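Skevavero SK-2 Compact Cardboard Shredder

Home > Packing Room > Shredders and Cutters > SK-2

Item no. SK-2
Availability: In stock at Prekdale warehouse
Ships by freight carrier

Overview

The SK-2 is a floor-standing machine that cuts used corrugated board into a flexible mat for box padding. It is meant for packing rooms that receive more cartons than they can reuse and also buy void fill. Single-wall and double-wall board can be fed without adjustment. Triple-wall board must not be fed.

The cutting head is a pair of hardened steel shafts with offset blades. Board passes between the shafts once and leaves at the rear as an expanded mat. Sheets wider than the feed slot are trimmed by a fixed side knife, and the trimmed strip drops through the side chute, where it can be collected and fed again.

Preparing the board

Cartons should be opened along the glued seam and flattened before feeding. Remove staples, strapping, and plastic document pouches. Paper tape may stay on. Plastic tape will pass through the head but tends to wind around the shafts, and machines fed with taped board need cleaning more often.

Board should be dry. Damp board tears instead of cutting and leaves pulp between the blades. Store flattened cartons indoors for a day before use if they have come in wet.

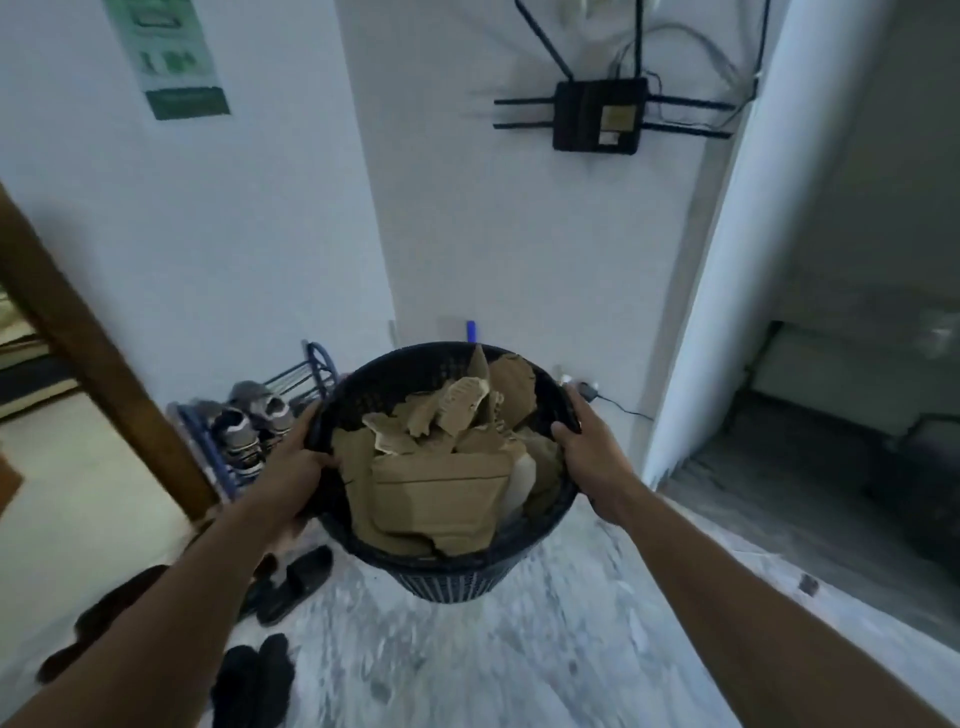

Small offcuts and hand-torn pieces do not feed well. Anything shorter than the distance between the feed roller and the cutting shafts will sit in the throat until the next sheet pushes it through. Collect short pieces separately and send them to the baler or the paper recycling bin. The machine will not be damaged by a few of them, but a handful dropped in together can trip the overload switch.

Operation

Start the motor with the green button and wait for the shafts to reach speed. Feed one sheet at a time, flutes running in the direction of travel. Flutes running crosswise give a stiffer mat that is suitable for lining the sides of a box but not for wrapping.

If the overload switch trips, hold the reverse button until the sheet backs out, then wait 3 minutes before restarting. Disconnect the power before opening the cover. The cover interlock stops the motor but does not isolate the supply.

Specifications

Feed slot width: 400 mm
Maximum sheets per pass: 2 single-wall or 1 double-wall
Feed speeds: 3
Drive: direct gear, oil filled
Castors: 4, front pair locking
Power cord: 5 m, fitted
Dust port: rear, hose not included

Included

SK-2 shredder, side chute, blade brush, hex key set, printed manual.

Sold separately

Jollix dust bag and hose kit
Jollix roll stand for finished mat
Replacement side knife
Gear oil, one fill

Maintenance

Brush the shafts at the end of each shift. Check the oil level monthly through the sight glass. The side knife can be turned once before replacement. The cutting shafts are not user serviceable and should be returned to Ásgeirsdóttir Service for sharpening. The service shop is closed for the last week of November.

Page last updated Friday, July 17, 2026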